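Why does food in a can stay good for so long?
By Markos Kontogiannis

If you leave a bowl of soup on the kitchen bench, it will be spoiled after a few days. The same soup in a can may wait in the cupboard for 2 years. How is this possible?

Food goes bad when very small living things, called microbes, begin to eat it. They are in the air, on our hands and on the food itself. You need a microscope to see them. When they eat, they grow in number, and the food changes its smell, its taste and its colour.

More than two hundred years ago, people in France learned how to stop them. They put food in glass jars, closed the jars tightly and heated them in boiling water. The heat killed the microbes, and the closed jar did not let new ones come in. Glass breaks easily, so a little later people started to use metal.

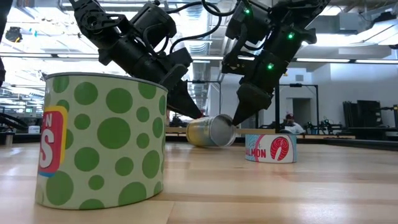

In a modern factory the work is done in this order. First the food is washed and cut. Then it goes into the cans and a machine presses the lid on. The edge of the lid and the edge of the can are folded together, like when you fold two sheets of paper so they hold each other. After this the full cans are heated in a big cooker with steam – much hotter than your oven feels when you open the door! At the end they are cooled with clean water.

Inside many cans there is also a thin coating. It keeps the metal and the food apart, which is important for sour food like tomatoes.

A can that is swollen or leaking is not safe. Do not open it and do not taste the food – show it to an adult.

Words to remember
Microbe: a living thing too small to see with your eyes.
Seal: to close something so that no air can go in or out.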